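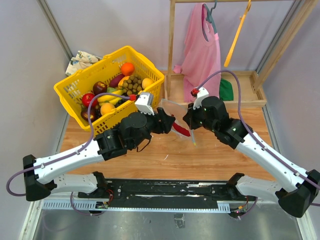

Birsen Sönmez asked at the last meeting whether we really need to go around the hall twice a year, given how little changes between visits, and could we not just do the kitchen. I have thought about it a good deal, and my answer is still yes, please, the whole building. The kitchen gets looked at every day by people who cook in it. The back stairs do not!

So this is the May round for Clollbridge Hall, with my comments under each part. Where I say "OK" I mean I tried it with my own hand. Dineo Molefe came along for the upstairs and held the ladder, and I am very grateful to her.

## Ways out

- [x] Front doors open fully from inside without a key
- [x] Side door opens fully
- [ ] Back stairs clear from top to bottom
- [x] Exit signs lit

The back stairs had folding chairs on the lower landing again. I know how it happens — the quilting group finishes late, the closet is already full, and the landing is right there. I moved them to the cloakroom for now. If anyone has room in a garage for a few of the older ones, do speak to me, because we are never going to fit them all in that closet however we stack them.

The side door used to drag on the mat. Cristian Chávez planed the bottom edge over the winter and it swings beautifully now (thank you, Cristian, it was worth the sawdust).

## Fire extinguishers and alarms

- [x] Extinguisher by the stage: needle in the green, pin and seal in place
- [x] Extinguisher in the kitchen: same
- [ ] Extinguisher upstairs: tag out of date
- [x] Smoke alarms sound when tested

All 6 smoke alarms went off as they should, and the one outside the restrooms nearly sent me over the banister. The upstairs extinguisher looks fine, but the service tag has run out and I don't want to guess. I've left a message with Pluka, who did the others, and asked them to come before the summer bookings start.

## Kitchen

- [x] Stove knobs all turn off properly
- [x] Hood filter clean
- [x] Fridge holding at or below 40°F
- [ ] First aid box complete

The first aid box is down to 3 plasters and a very old roll of tape. I'd like to put in a box of 20, some burn gel and a pair of scissors that stay on a string this time. Please write it in the book when you use something. I promise I only want to know so I can buy more.

## Electrics

- [x] No cracked plates or outlets
- [x] Outdoor outlet cover closes
- [ ] Extension cords sound along their full length

One orange cord has a nick near the plug. I have cut the plug off so that it can't wander back into use, and it's in the trash. The Kioko heater in the small room still smells a bit of dust when it first comes on, so give it a gentle vacuum before October.

## Left to do

1. Chairs off the back stairs for good — everyone
2. Upstairs extinguisher serviced — me
3. First aid box filled — Dineo
4. New extension cord — Cristian

I'll walk around again once Pluka have been, and put the signed copy in the blue folder by the coat hooks.

Zinhle Sibiya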